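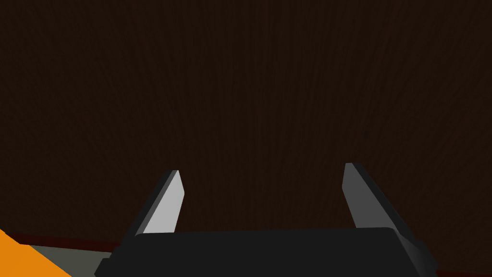
3.2 Who renews, and who doesn't

I went into the renewal data from the Beaulieu arena pretty sure that price would explain most of it, and I was wrong! Of the 356 season ticket holders who answered our survey, only 11 named cost as their main reason for leaving (Figure 2 has the split by seating section). What people kept bringing up was the company. Fans who'd sat next to the same neighbors for five seasons or more hardly ever dropped out, even after a rotten year – and Manmont gave us plenty of those. I'd love to say the same holds at Mandberg, but we only got about 100 replies there, so I'll leave that comparison for Section 4.

Figure 2. Main reason for not renewing, by seating section, Beaulieu.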